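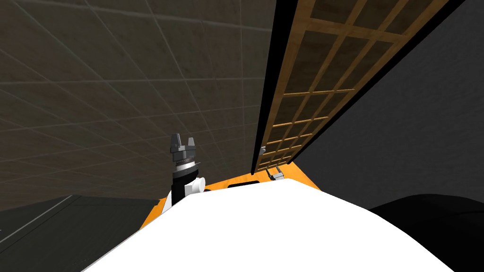

第四讲 遥操作示教:从主端手柄到可用的示范数据

上一讲讲的是拖动示教,操作者直接握住机械臂末端,走一遍动作,控制器记下关节角。本讲换成遥操作,操作者不接触机器人,用手柄发指令,机器人在仿真环境Kusto里跟随。实验二、实验三都在这个环境里做,请先把本讲看完再预约机位。

4.1 两种示教方式的差别

拖动示教的好处是直观,力和阻碍都能从手上感觉到。缺点也明显:操作者的手和身体常常进入相机画面,训练视觉策略时要另外处理;双臂同时拖动时,一个人往往顾不过来。关节角是人推出来的,记录下来的轨迹未必是控制器自己能跟踪的轨迹,回放时偶尔会超速报警。

遥操作记录的是指令和状态两组数据。指令是手柄给的目标位姿,状态是机器人实际到达的位姿,两者之间有滞后。训练时用哪一组作为动作标签,要在实验报告里写清楚。去年有三个小组把两组混用,训练误差很小,回放却总是慢半拍,查了两个星期才找到原因。

另外,遥操作的操作者看到的画面和策略看到的画面可以是同一路。本课要求采集时只看机器人自身的相机,不开第三视角窗口。操作者如果靠第三视角才能完成任务,策略拿到的图像里很可能缺少完成任务所需的信息。

4.2 坐标系与映射

手柄位姿到末端位姿的映射采用增量方式。按下离合键的瞬间,记录手柄位姿和末端位姿作为零点,之后手柄的位移乘以比例系数加到末端上。松开离合键,末端停住,手可以移回舒服的位置再按下继续。

默认比例系数平移为1,旋转为1。做精细动作时平移可以改成0.5,旋转不要改。旋转比例不是1的时候,手腕的姿态和夹爪的姿态对不上,操作者很快会失去方向感。

参考坐标系有两个选项:躯干坐标系和相机坐标系。头部不动时两者差一个固定变换,用哪个都行。头部转动以后,选躯干坐标系的人会发现画面里的“左”和手上的“左”不一致。头部侧倾时尤其严重,地面和墙的交线在画面里都是斜的,按画面方向推手柄,末端会往旁边跑。建议初学者用相机坐标系,但要注意:按住离合键时不许转头,程序会锁住头部,松开以后才能转。

4.3 视角与遮挡

头部相机向下看的时候,机器人自己的躯干会占掉画面下部很大一块。躯干前缘以内的区域是看不到的,末端收得太近,前臂也会藏到躯干后面。开始一段示范之前,先把两只夹爪都抬到画面里,确认开合正常,再移动底盘。

远近判断是初学者出错最多的地方。单目画面没有立体感,夹爪在画面上和物体重叠,不等于夹爪到了物体旁边。可以利用的线索有:

物体和夹爪在地面上的影子;
地面纹理、墙面瓷砖缝的疏密变化;
夹爪在画面里的大小,和另一只夹爪对比。

三条里影子最可靠,前提是场景开了阴影。场景文件里的阴影开关默认是开的,为了提高帧率关掉的同学,请在采集前改回来。
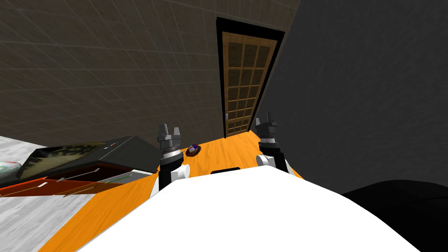
底盘移动和手臂动作不要同时做。先停底盘,等画面稳定,再按离合键。底盘行进时手臂保持在躯干前方,夹爪张开朝上,两臂之间留出空当,前方的通路要从空当里看得见。过窄的房间时宁可多停一次,重新转头看左右两侧,不要凭记忆转弯。侧面的柜子如果抽屉是拉开的,抽屉前沿常常落在画面边上,底盘一转就容易碰到。

4.4 采集流程

每段示范按下列顺序进行。

1. 载入场景,按复位键。检查随机种子编号是否和任务单一致。
2. 两臂抬到预备位。头部转动一圈,看清目标物体、门和障碍物的位置。
3. 按录制键,听到提示音后再动。提示音之前的数据不会写入文件。
4. 接近目标。末端离物体还有一掌距离时停一下,调整姿态。
5. 合上夹爪,停留一秒,再抬起。
6. 移动到目标位置,放下,手臂退回预备位。
7. 按结束键,填写成功或失败。失败的也要保存,不许删除。

第5步的一秒停留很多人会省掉。夹爪力的读数需要时间稳定,省掉以后,力的阈值没法自动标注,这一段只能人工看,助教会退回。

一段示范里允许一次重新抓取。超过一次,按失败处理,重新录。中途发现走错了,不要快速退回来,按平时的速度退,快速退回的那一段会被速度滤波切掉,轨迹就断了。

4.5 数据格式

数据由Skikico记录程序写成文件,每段一个目录。目录里有指令、状态、图像和一份文本说明。图像和状态的时间戳来自不同的线程,使用前必须对齐。对齐脚本取最近邻,时间差超过一个图像周期的帧丢弃。丢弃比例大于百分之五的段,整段作废。

夹爪开度归一化到0到1,0是完全闭合。左右手字段不要弄反。字段名里的左右以机器人自身为准,人站在机器人对面看是反的。

末端姿态用四元数存储,顺序为w、x、y、z。同一姿态对应正负两个四元数,相邻帧之间可能出现符号跳变,训练前要做连续化处理,否则网络会在跳变处输出很大的动作。

4.6 去年的数据情况

去年四月,全班交上来1726段示范,检查后去掉458段。去掉的段里,127段是时间戳问题,111段是左右手字段写反,其余是录制键按得太晚、没有退回预备位、说明文件缺失等。写反的111段本来可以用脚本改回来,但其中一部分同时做过镜像增强,已经分不清哪些翻过哪些没翻过,只好全部不用。

请不要在原始数据上做增强。增强放在训练程序的读取环节,原始目录设为只读。

4.7 关于示范质量

速度均匀比速度快重要。初学者的轨迹常见的样子是:猛推一下,停下来看,再猛推一下。策略学到的就是走走停停,停的时候还会卡住,输入图像几乎不变,而示范里的动作有时是零有时很大。解决办法是先练习,不录制,把同一个动作连续做十遍,做到中间不用停下来再开始录。

同一个任务由多人采集时,先商量好用哪只手、从哪一侧接近。甲从左边抓,乙从右边抓,两种都对,放在一起训练,简单的回归网络会输出中间值,夹爪正对着物体撞上去。第七讲会介绍能处理多种做法的模型,实验二先统一做法。

疲劳的影响也要考虑。连续采集四十分钟必须换人。Marlene Wiegand整理过去年各组的日志,每次上机后半段的重新抓取明显多于前半段,具体表格放在课程网页的附件里。

4.8 实验二要求

两人一组,一人操作,一人记录,中途交换。每组交三十段,两人各十五段。任务是从地面拾取指定的小物体,放到任务单上写明的位置。任务单上的物体和房间各组不同。

报告内容:映射参数和参考坐标系的选择及理由;动作标签用指令还是状态;每段的时长和结果;至少一段失败示范的分析,写明从哪一步开始出的问题。图像截图不超过四幅。

机位预约找Svatopluk Jurčo,手柄在他那里登记领取,用完归还时把电池取出来。仿真程序打不开的,先看安装说明第二节的显卡驱动版本,还不行再发邮件给Detlef Bauerfeind,邮件里附上启动日志全文,不要只发最后一行。

思考

把平移比例系数从1改成0.5,完成同样动作时离合键的使用次数会怎样变化?离合键松开期间的数据应该保留还是切掉?

如果头部相机的朝向也由操作者控制,并且要让策略学会自己转头,记录的动作里需要增加哪几个量?采集时锁住头部的规定还能不能保留?

下一讲:力反馈与双臂协调。请预习讲义附录B中的阻抗控制部分。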